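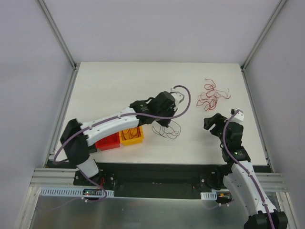 Loose wires on a white tabletop

Dawber cable notes – readme

Text files only, one per crate. Started as Neville Wragg's paper notebook for the Burnance hall sound kit, typed up in August, then I kept adding. 2558 lines in total, 146 of them still unchecked (mostly adapters).

What's in it
cables.csv – one row per lead
crates.csv – crate letter, shelf, last opened
faults.txt – free text, messy, read it anyway
old/ – Neville's orignal numbering, don't edit

Columns in cables.csv
id – number on the heatshrink. Blank if it fell off
type – XLR, jack, speakon, IEC, other
length_ft – measured end to end, not what the label says
ends – male/female, M first
state – ok, crackle, dead, unknown
note – whatever

Known problems
Crates F and G got mixed after the Sedon show. Rows for those are a guess until someone re-does them.
132 leads have no length. Left blank, not zero. Please don't fill with zero, it wrecks the totals.
"crackle" was used by Malcolm Haslam for anything he didn't like the sound of. Retest before binning.
Duplicate ids: 9 pairs. Suffix a/b added, labels on the cables themselves not changed yet.

Editing
Commas in notes break the import – use a semicolon. Save as UTF-8. Put your intials in the note if you change a state.

Names
Jalivska = the long multicore, not a person. Has its own file, seperate, ask Malcolm.

Reuse
Copy it, change it, fine. Keep Neville's name on the old/ folder.

To do
- recheck crate C
- photos of the odd connectors
- power leads, test dates missing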